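2026-07-06

Today I must write down what happened with the second arm, before my memory makes it nicer than it was.

We were at run 300 of the Nasum job. The task is the same as in May: the old office computer lies open on its side, and the cell must take out the memory module and put it down in the grey fixture. I had written in the plan that we would finish 338 runs this week. We did not come past 300.

The first arm went to its waiting place at the back of the case, as it should. Then the second arm had to come in from the left with the gripper. It started well, and in the middle of the path it slowed down and made a small shake. I know this shake from the Trekon cell, so I put my hand on the stop button, but I did not press it. This was my mistake. I wanted to see if it would recover by itself. It moved again, lower than the path I had taught, and the fingers touched the metal edge of the case. The sound was not loud. The whole computer moved 8 millimetres on the table. Then the force limit came and everything stopped.

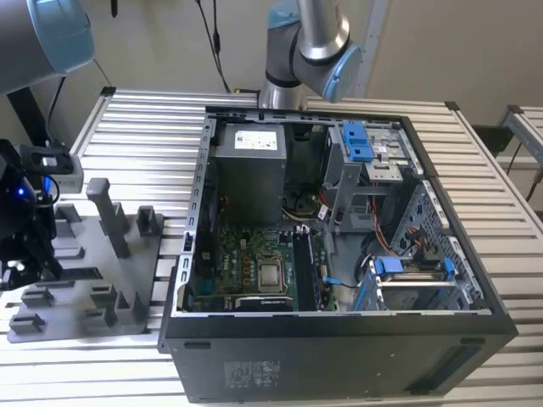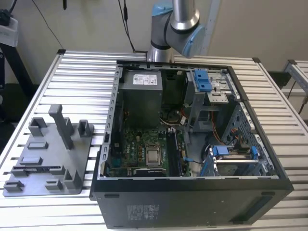 Written by the cell operator, Nirkero test room

I did not open the gate at once. I waited until the lamp on the controller changed, I took the key out, and only then I went in. I am a little proud of this, because in May I went in too early and I was told about it in front of everybody, with good reason.

The fingers have a scratch but they close straight. The memory was still in its slot. The edge of the case has a small shiny place now where the paint is gone, and I put a piece of tape beside it so we do not mix it with a later one.

After lunch I read the log. The height value from the wrist sensor was frozen for 7 cycles before the touch. The program continued to use the last good number as if it was new. There is a check for this, and I found it switched off. I switched it off myself when we changed the Mishra cable, as it gave false alarms the whole morning, and I wrote on a paper that I must put it back. The paper was in my jacket. I felt quite sick when I found it there.

So I have told it all in the report, also the part with the paper and the part with my hand on the button. It took me a long time to write, my English becomes worse when I am ashamed. The answer was short and kind. The cell stays locked until the check is on again and tested with the speed at the lowest step. From now on, a check that is off must be written on the board at the gate, with the hour and the name.

I cleaned the table, hung the key in its box and went home late. I had soup and bread and did not want to talk.

Tomorrow: put the check back, pull the Mishra cable out and look at the pins, measure the case position again. And ask if we have more of the red tape.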